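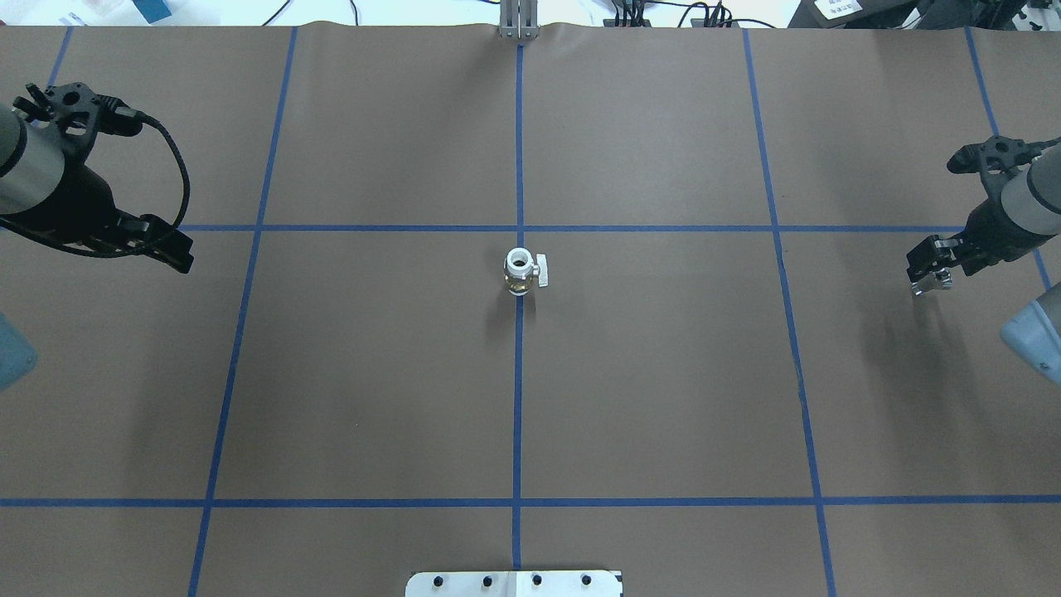

Lidano drinking water project
Second progress report to the Arboleda Fund
Saturday, April 26, 2025

Since our first report the work in the lower part of Lidano has gone well, and the upper part is behind the plan. The trench along the school road is closed and the road is open again for cars. The pipe from the spring at Skurnari to the small reservoir was laid before the winter and has passed the pressure test. We repaired the reservoir roof with our own people, so this cost does not appear in the table of works.

In the first report we wrote that 30 houses would be connected by now. The number is 27. The three missing houses stand above the chapel, where the ground is rock and the digging machine could not enter. The contractor from Vistov asked for an additional price for digging by hand. We did not accept the first offer. The second one was lower, and we ask for your opinion on it before we sign.

Valves and meters

Every house receives one shut-off valve and one meter. The first delivery of valves came with the wrong thread and we had to send it back, which took five weeks. The second delivery fits. Meters are installed in all connected houses, but the reading book was started only in March, so we cannot yet say how much water is used in one month. We will give you these numbers in the next report.

Money

From the part for household connections we had 3,000 euros for small materials. We spent 2,951 euros. The invoices are attached in the order of payment, and two of them are in the local language with a short translation. The part for training is not touched yet.

Problems

Some families still use the old well for the garden and want to keep it also for the kitchen. We visited them twice. They say the new water tastes of the pipe. We flushed the line again and sent a sample to the laboratory in Vistov, and we are waiting for the result. Until it comes we do not press anyone to close a well.

Next steps

We want to finish the upper houses before the end of June, if the price for the digging is agreed in time. The training for meter reading will be held in the school after the last lesson. We also ask your permission to move the training money into the second half of the year. A short letter or an e-mail is enough for us.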